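## 3. Setting up your seminar space in Hirier

If you've got this far, you can log in and you've picked your seminar from the list, so well done, that's the dull part over. This section gets your space ready for students. I set mine up every September for a second-year history seminar at Lirkmont, and I still make a cup of tea first (it's one of those jobs with a lot of small boxes to tick).

You'll need your seminar code, your reading list in some kind of digital form, and the title of your first session. The reading list can be a mess. Mine usually is.

### 3.1 Name the space

1. Open **My teaching** and click the grey bar with your seminar code on it.
2. Choose **Rename**. The box will already hold the code followed by the year. Leave those where they are and type your title after them.
3. Press **Save name**, then wait for the green tick.

My code is 1314, so my space is called "1314 Towns and Their Courts", and every year at least one student writes to ask whether we're only doing the fourteenth century. We aren't! If your code looks like a date too, put a line in the welcome box saying what period you cover.

> **Note:** Don't use an ampersand in the title. Hirier takes it quite happily, but the timetable then shows a string of odd characters in its place, and you have to ask the faculty office to put it right.

### 3.2 Bring in the reading list

You can type each item in by hand, but please don't. The library catalogue, Eltero, will send the whole lot over for you.

1. In Eltero, sign in with your staff card number and open **Saved lists**.
2. Tick the items you want. The box at the top ticks everything, including whatever you saved for your own research in the spring, so have a look down the list before you go on.
3. Click **Send to teaching** and pick your code.
4. Go back to Hirier and refresh the page. The books turn up under **Reading, unsorted**.
5. Drag each one into its week.

Step 5 is slow if you've got a long list. I do it in two goes, the autumn weeks first and the rest after reading week, and students have never minded the later weeks being blank for a bit.

> **Caution:** If you click **Send to teaching** twice you'll get everything twice, and there's no undo. I did this in my first year with the full list and spent an afternoon deleting the second copy of each book one at a time. If the page seems stuck, leave it alone and check Hirier before you press anything again.

### 3.3 Mark the items held in the Manurung Room

Anything kept in the Manurung Room can't be borrowed, so students need to know before they walk over there with a bag and high hopes.

1. Click the pencil next to the item.
2. Under **Where to find it**, choose **Reading room only**.
3. Type the box number in the field that opens. Just the number, no "Box" in front of it.
4. Press **Done**.

For my seminar that's mostly box 623, the guild petitions, and box 1791, which holds the court rolls (I know, another one that looks like a date, and the rolls are a good deal older than that). Do check the numbers against the label sheet by the door. A few changed when the shelves were moved, and Eltero still gives the old ones for some of the parish papers.

> **Note:** The Manurung Room closes at 4.30 pm. If your seminar ends at four, warn your students that they won't get much done afterwards.

### 3.4 Book slots for source work

I like each group to have one proper session with the originals, and you can book that from inside Hirier too.

1. Open **Rooms and slots** and choose **Manurung Room**.
2. Pick a week. White slots are free, blue ones are taken, striped ones are waiting for a reply.
3. Enter the size of your group and the box numbers you want brought out. You can ask for up to 3 boxes per slot.
4. Press **Request**. You'll get an email once the library has said yes.

Your slot stays striped until then, so don't announce it to students yet. Replies take a day or two in September and are much quicker later on. If you need to move a session, cancel the first request before making the new one, or both will sit there and somebody else will lose a slot they could have had.

Once the email arrives, go back to **Rooms and slots**, click the slot and tick **Show to students**. It then appears in their calendars under your seminar code, with the box numbers listed underneath.

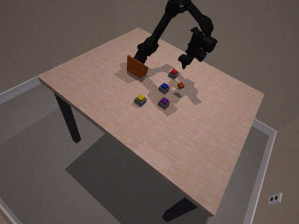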